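Reusing old patch cables on a bench switch: re-terminate or bin?
Network Hardware > Cabling and Small Office

khunthong_p
I am clearing out the drawer of network parts at the Surnotley office. Most of the cables are old patch leads, various colors, coiled too tightly for years. The plan is to keep one TP-Link box on the bench for testing and have a handful of known good leads to go with it. Is it worth re-terminating the doubtful ones, or should they all go?

cpetchrat
What category is printed on the jacket? If it is plain Cat 5, recycle it. If it is 5e or better, run a wire map test and keep whatever passes. Check the latch tabs first. A broken tab fails the cable for me regardless of the test result.

khunthong_p
Printing is worn off on most of them. The red one is thin, much thinner than the Preka leads we buy now. Bench as of this afternoon: 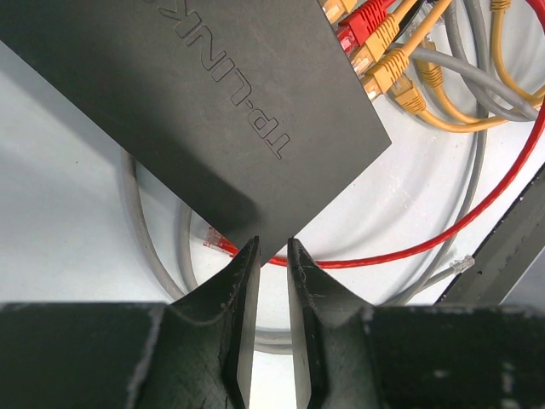
TP-Link box and the thin red lead, connector end toward the middle.

savberg_tech
Thin does not mean bad. Slim patch cable uses a smaller conductor, usually 28 AWG. It works at gigabit over short runs. Keep it under the length the manufacturer gives and do not use it for PoE in large bundles.

cpetchrat
I would not re-terminate slim cable at all. Standard plugs are made for thicker conductors and a thicker jacket, so the strain relief does not grip. You get a lead that passes today and goes intermittent in a month.

savberg_tech
Disagree. Plugs for 28 AWG exist and crimp fine. I did 96 ends with them last May and had no returns.

cpetchrat
96 ends that stayed in a rack, or 96 ends that were plugged and unplugged every day? A bench lead is the second case.

savberg_tech
Rack, mostly. Fair point on the wear.

Paweena S.
Cost settles it. A bag of 20 plugs plus the time is more than a few new short leads. Test, keep the passes, recycle the rest for copper. Also wipe the contacts before testing. I have seen dust give a false open on pin 8.

khunthong_p
Going with that. Unmarked leads get a wire map and a long file copy, and anything that drops the link to 100 Mb goes in the copper bin. The red one gets tested first.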